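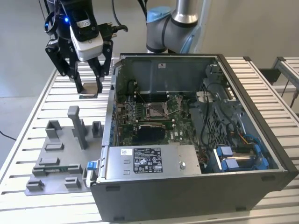
1/ Orham cell, year-end tidy. Two arms, one table, one desktop tower on its side. Going to dump what I did in here in case the next person at Clurnimby has to do it without me. Out of order, sorry

2/ Start with the table. Slatted aluminum is great until you want to put something back exactly where it was. Everything slides along the slats. A millimeter is plenty to ruin a memory pick

3/ So: hard stops for the tower first, then the fixture plate next to it, then teach. Always that order. I did it the other way in November and re-taught 50 points for nothing

4/ Fixture plate is printed, gray, nothing fancy. Print it flat. The tall post is the bit that warps if your bed is cold. Ours went through seven versions before I stopped touching it

5/ Check the post with a square before you bolt anyting down. If it leans the gripper arm will clip it on the way across and you'll blame the arm. Ask me how I know

6/ Slots on the plate want a loose fit at the top and snug at the bottom. File the lead-in by hand. Two minutes. Don't reprint for it 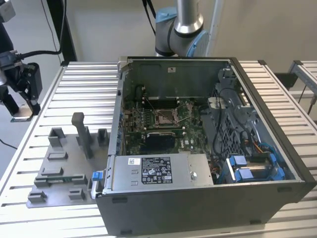

7/ Perla Espinoza wants to know why I don't just clamp the tower and be done. Fair. Tried it. Sheet metal case, you clamp it hard enough to hold and the side bows, and then the board isn't where you taught it

8/ Stops on two sides, light push on the third. Push by hand, feel it seat, let go. If it springs back there's a cable under it

9/ Which brings me to cables. Any loose wire in the case gets parked away from the socket before a run. The fingers WILL find it. A bit of tape is fine, pull it after

10/ Same goes for the cable on the wrist. Leave enough slack for the last joint to turn all the way both directions, then look at it again with the arm at its lowest point. Not at home. Everybody checks it at home

11/ Zwahlen's install sheet (the guys who built our table) says re-torque the mounting bolts every 8 weeks. I do it when I re-teach. Mark each bolt with paint pen so you can see at a glance if one has walked

12/ Fingers. Wipe the pads before every session, alcohol, lint free cloth. A greasy pad drops parts slow – it holds for the lift and then lets go halfway over the board. Worst possible spot 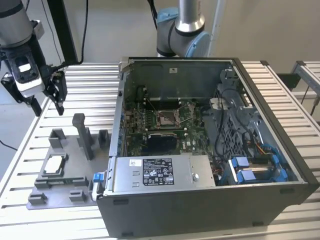 13/ Finger gap next. Open wide enough to clear the part, no wider. Full open looks safe and then the outside of a finger hits whatever is next to the thing you're picking. Set it per part, save it per part

14/ Grip force too. Start low, go up until it stops slipping, stop there. Memory can take more than a processor. Write the number on the plate drawing, not on a sticky. The sticky from last time is gone obviously

15/ Socket rules. Power off and unplugged, you'd think I wouldn't have to say it. Strap on when your hands are in the case. Never touch the contacts, never brush them, dont blow on them. Straight up, straight down, no sideways moves till you're well clear

16/ Approach height above the socket is its own saved point now. It used to be an offset from the board and when the case moved the offset was wrong. Cost me an afternoon

17/ Second arm: park it behind the case and leave it parked unless the job needs it. Program both with a shared no-go box over the tower, one arm in the box at a time. Slower yes. Still faster than straightening a bracket

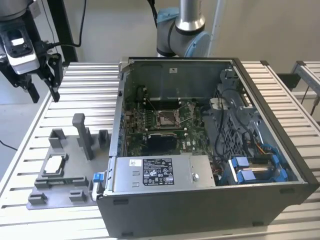 18/ Processor pocket on the plate: blow the dust out before you set one in it. One crumb of print plastic under a corner and it sits tilted, and the pick comes up crooked

19/ Also key the orientation. Put a dab of paint at one corner of the pocket so you load it the same way round each time. The robot does not care which way it goes. The socket does

20/ Dry run after all this: quarter speed, hand on the stop, whole route, nothing in the fingers. Then quarter speed with a scrap part. Then normal. Log has 169 dry runs in it now and I'd still do the next one

21/ Back up the points when it passes. Two places. The pendant is not a backup, Jacinto Ochoa can tell you about that

22/ Still to do – new lead-in on the long slot, label the estops, find out who took my good hex key to Clisamholm. If it was you, the 4mm, just leave it on the bench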